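Teaching by Hand: A Month With the Stitden Gripper Kit

6 min read

February
By the Features Desk

The Stitden kit arrives in one carton, and the carton is lighter than I expected. In it are two hand-held grippers, the mounting plates that go on top of them, cables, a small recorder box and a printed guide of 32 pages. There is no robot. You hold the grippers in your own hands, you do the task yourself, and the recordings are used later to train an arm which may stand in another building or another country.

Stitden sells the pair for $1,704. The older set from Dravitz costs $1,211, but its software license is paid separately, $359 for each year, so after two years the cheaper product is no longer cheaper. I tried both, and I will speak mostly about Stitden, where I have spent most of my hours.

The first evening I was slow. My fingers know very well how to pick up a bag of snacks, but through a pair of jaws the same bag becomes a strange object. It bends, it slides, it turns around the point where you hold it. I had to learn to take it near a corner and to keep the other gripper open and close by, ready to help. After three evenings I stopped thinking about my thumbs.

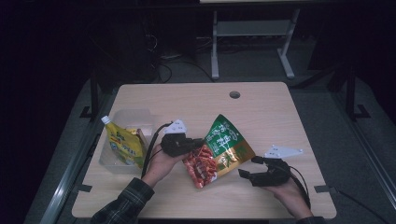 Soft packaging is the reason many small firms look at such kits now. A box is easy for a machine, and a rigid bottle also. Pouches and foil bags are harder, as their shape changes with each touch. Castillo, a company that packs mixed grocery orders, recorded 1,000 short tasks with the Stitden grippers before it trained anything. Its advice to new buyers is simple: change the products often, and do not throw away the clumsy attempts too quickly.

The weak side of the kit is the cables. Each gripper has its own, and when you cross your hands they pull at the wrist. I fixed mine to my sleeve with a clip, and this was better, but a product at this price should include the clip. The guide is also thin on the subject of calibration - I read page 14 four times and then wrote to support, who answered before noon the next morning.

The Inent software, which is delivered with the kit, is pleasant. It plays both hands side by side and lets you cut the beginning and end of a recording. Exporting is slow on my laptop. I usually started it before dinner.

I would buy Stitden for a small workshop with patient people. For a single test project, Dravitz is still enough, and the money saved can go to a good table.

Comments

gearloft: Does the left gripper feel stiffer than the right? Mine does.

mm_packing: We have the Dravitz set. The yearly license hurts, thank you for writing it down.

oldbench: Please do a second part about calibration. Page 14 is a mystery to me too.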